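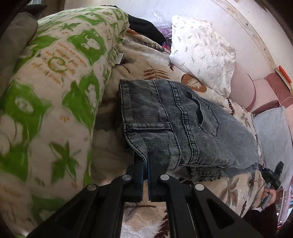
How does a robot learn to fold trousers?
It copies people. A person does the job many times with a pair of hand-held grippers, and the robot learns from what was recorded.

The Flilby kit from Gedance has 2 grippers, one for each hand. You squeeze, and the two black fingers close on the cloth.

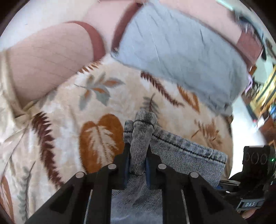 Cloth is hard for robots. A cup keeps its shape, but jeans flop and crumple, so each try is a bit different. The kit comes with 18 practice jobs. Jolán Barta tested it for us and found socks the hardest.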